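Gindico Bin-Picking Kit: Frequently Asked Questions

Last revised June 2026. Older answers have been removed, including the one about the firmware, which we'd all prefer to forget.

What do I get for my money?

The gripper, the two-compartment bin, the Menomer control software on a one-site licence, mounting hardware, and a printed manual that Florence Thibodeau wrote and would like you to read. The arm is not included. We mention this early as we have had some disappointed phone calls.

So what arm do I need?

Any six-axis arm on the compatibility list, which lives in the back of the manual (see above re: Florence). If yours isn't listed, send us the model number and the year. We'll tell you yes, no, or "Ismael wants to try it", and the last one usually takes a fortnight.

How much is it?

The monthly rental is $859, with a minimum of three months. There's a $541 setup fee if you'd like us to come out and do the install. You can skip the fee and do it yourself. Some customers have then paid the fee the following week, and we were very polite about it.

Will it sort my parcels?

Depends on your parcels. The kit handles mixed loose items up to the payload of your arm, minus the gripper. It's good with boxes, bottles and rigid plastic odds and ends. It's decent with soft goods such as hats and folded tea towels. It is poor with anything in a glossy bag, and it regards bubble wrap as a personal insult.

You advertise a 94 per cent first-pick rate. Is that real?

It's real on our test list, under our lights, in our bin. Your items are different items. We'd sooner you ran your own trial, and the three-month minimum exists partly so you've time to do one properly. Sebastián Ulloa can send the full test list, including the things we score badly on.

Why does the bin have two compartments?

Pick from one, place in the other. When the first is empty, the software swaps the roles and goes back the other way, so you can leave it practising without somebody standing there refilling it. You can turn this off in Settings, under Cycle. It used to be under Advanced, and before that it was somewhere only Domingo could find.

Do I have to bolt the bin down?

No, but you do have to hold it down. Woodworking clamps from the hardware store are fine. An unclamped bin creeps a few millimetres each time the fingers touch the wall, and by the end of the afternoon the robot is picking very confidently at a spot the bin has left.

My bin is getting scratched. Is that covered?

It's wear, so no. The fingers run close to the walls and floor, and they leave a record of it.

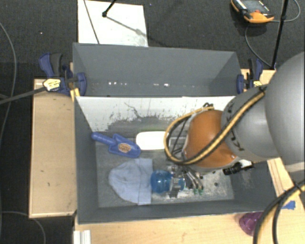
Scuffs and grey streaks don't affect picking. A crack does, as does a panel that has come away from its corner, and we replace both free of charge during the rental. Please don't paint over the marks to tidy things up before a visit. Fresh gloss paint confuses the vision system far more than a year of scratches will, and we aren't going to judge you on the colour of your bin.

How often do I change the fingertips?

Check them every 2000 picks and change them when the edges go round. Spares come in pairs. Fit both, even if one still looks fine.

Where should the cables go?

Along the arm, tied, with enough slack at each joint for the full range of travel. Run the arm slowly through its extremes before you let it loose at speed. If a cable goes tight, you want to learn that at walking pace. Page one of the troubleshooting chapter is entirely about this, and so is most of our support inbox.

Can I use it beside people?

Only after a risk assessment for your own site, with your own arm. We can recommend an assessor but we can't be one. Keep the pendant within reach of whoever is running the cell, and keep coffee off the table.

Does it work with the Grelteck conveyor?

From November, according to the current plan. The plan has been current for a while.

Who do I talk to when it stops?

Ulises Villalba runs support out of the Fuentealba workshop. Have your serial number handy and tell him what the arm was doing before it stopped. "Nothing" is an answer he's heard before.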